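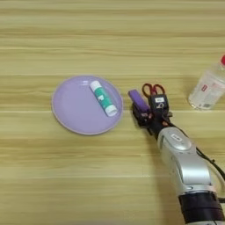
Elaine Guimarães

My council wants to close the repair room at the Firncombe library and put the money into a booking app for the tip. I think this is a mistake, and I want to set out why, without pretending the repair room is better than it is.

It opens on Thursday evenings and takes in things that people would otherwise throw out. Lamps, mostly. Also toasters, zips, chair legs and a surprising number of clocks. Last year it mended 172 items. The council's report says this is a poor return for a heated room and a part-time wage, and if you divide one figure by the other you can see how they got there.

But the report counts only what goes out of the door working. I took in a radio in September that could not be saved. Adalberto Barros, who runs the evening, opened it up and showed me the part that had gone, and told me what a new one would cost and why it wasn't worth buying. I went home with a dead radio and a fair idea of how to look after the next one. In the report I am a failure, along with 59 other people.

There is a wider habit behind this. We have become used to the idea that when an object stops working the matter is closed. The maker doesn't sell the part, the shop doesn't know the maker, and the case is glued shut so that you can't look. A kettle from Sornel costs less than an hour of anyone's time. I don't blame people for buying it. I have bought it myself, twice.
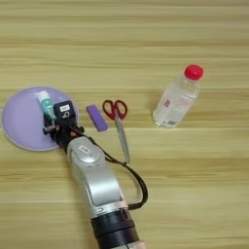 What I do object to is a public body treating that as the natural order of things. The council spends a good deal on collecting broken goods and very little on keeping them from becoming rubbish in the first place. Its own waste plan says mending should come before recycling, and recycling before burning. The money runs the other way. The new app will let you choose a 15-minute slot in which to drive your toaster to the tip.

The usual answer is that mending should pay for itself. In Areck they tried that. The repair shop there, Santoso, charged up to 45 pounds for a small job, and even that did not cover the rent on the high street. It lasted less than two years. People who could afford the charge could also afford a new toaster, and the people who couldn't afford either stopped coming. I don't think the owners did anything wrong. The sums don't work while new goods are this cheap.

Libraries have never paid for themselves and we don't ask them to. We decided a long time ago that a town should have a place where you can borrow a book whether or not you have money. Borrowing an hour of somebody's skill seems to me the same sort of thing, and it happens to fit in the same building.

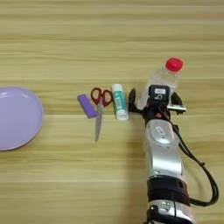
Small household things on a wooden table.

I would change some of what the repair room does. One evening a week is no use to anyone on late shifts. The waiting list is kept in a notebook and people fall off it. There ought to be a Saturday session for children, and the jobs that come up again and again, such as plugs, fuses and loose handles, could be taught in a group so that the same person doesn't have to bring in the same lamp every winter.

None of that needs much money. It needs the room to stay open long enough for someone to sort it out. The council votes on the budget next month, and anyone who lives in the town can write in before then. I have sent my letter, and I asked for the wage to be kept and the app to be put off for a year.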